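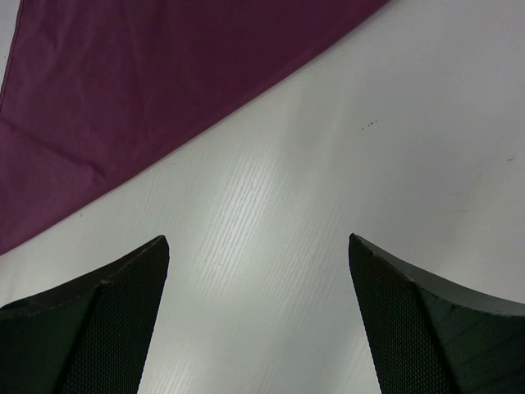
À Hornetach, les repas du midi entre aînés reprennent en septembre

Imprimer | Envoyer par e-mail

Bonne nouvelle pour toutes celles et tous ceux qui trouvaient l'été un peu long : les déjeuners partagés de la maison de santé Msimang reprennent en septembre, et ils reprennent avec davantage de places, une carte refaite de fond en comble et une attention toute particulière portée à un sujet dont on parle trop peu dans nos familles, la perte d'appétit chez les personnes âgées.

L'an passé, 495 repas avaient été servis dans la grande salle du rez-de-chaussée, celle qui donne sur les tilleuls et où il fait toujours un peu frais le matin. Les habitués le savent bien, on y vient autant pour la conversation que pour l'assiette, et il n'est pas rare que le café se prolonge jusqu'à 15 heures passées. La nouvelle saison accueillera jusqu'à 50 convives par service, et les inscriptions sont déjà ouvertes à l'accueil. À l'heure où nous écrivons ces lignes, 61 personnes se sont fait connaître, ce qui veut dire qu'il faudra sans doute alterner un peu au début – que l'on se rassure, chacun aura son tour.

Les menus ont été composés avec l'équipe de diététique de Clerneo, qui intervenait jusqu'ici pour des consultations individuelles. Le principe est simple : quand on mange peu, mieux vaut que chaque bouchée compte. On trouvera donc des potages enrichis d'un peu de fromage frais ou d'œuf, des purées de légumes à l'huile de noix, du poisson en papillote, des lentilles bien fondantes et des desserts au lait entier comme on en faisait autrefois, riz au lait, semoule à la vanille, œufs au lait. Les personnes qui suivent un régime particulier, pour un diabète, une maladie rénale ou toute autre raison, sont invitées à le signaler dès l'inscription, et à demander conseil à leur médecin avant de modifier quoi que ce soit à leur alimentation.
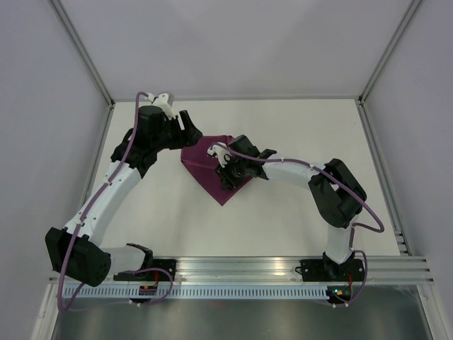

Manger moins en vieillissant n'a rien d'une fatalité, rappelle l'équipe, et les causes sont parfois toutes bêtes : un dentier qui blesse, un traitement qui change le goût des aliments, la solitude, ou encore une vue qui baisse et un poisson blanc que l'on distingue mal dans une assiette blanche. Sur ce dernier point, un peu de couleur peut rendre bien des services. Une forme d'un magenta tirant sur le violet, posée à plat vers le milieu d'une table blanche, se détache tout de suite du fond, et l'on peut s'en inspirer chez soi en choisissant un set ou une serviette de teinte vive pour y poser une assiette claire. Un bon éclairage aide aussi beaucoup, tout comme des verres légèrement teintés pour ceux qui oublient de boire parce qu'ils ne voient plus très bien l'eau.

Les proches ont également leur rôle à jouer, et ils pourront venir en discuter lors des 7 ateliers prévus d'ici au printemps. On y parlera des courses, du réfrigérateur que l'on ouvre discrètement quand on rend visite à ses parents, des petites collations de l'après-midi, et surtout de la balance. Un pantalon devenu trop large ou une bague qui glisse méritent qu'on en parle au médecin traitant sans attendre le rendez-vous suivant. Le premier atelier sera consacré aux textures, avec dégustation à la clé – les gourmands sont prévenus !

Pour celles et ceux qui ne peuvent plus se déplacer facilement, la navette Unomitz passera devant la mairie à 11 h 30, puis devant l'ancienne poste, et ramènera tout le monde après le café. Elle est équipée d'une rampe, et les accompagnants y sont les bienvenus dans la limite des places. Il suffit de réserver la veille avant midi, au même guichet que le repas.

Le tarif du déjeuner ne change pas et les ateliers restent gratuits. Les inscriptions se font à l'accueil de la maison de santé Msimang, le matin de préférence, la ligne téléphonique étant fort encombrée en début d'après-midi. Le menu du premier service est affiché dans le hall : velouté de potimarron, parmentier de cabillaud et, pour finir, des poires au sirop avec leur crème à la vanille.

Imprimer | Envoyer par e-mail

Recevez les nouvelles de Hornetach dans votre boîte aux lettres électronique : inscrivez-vous à notre lettre d'information. Vous pouvez vous désabonner à tout moment.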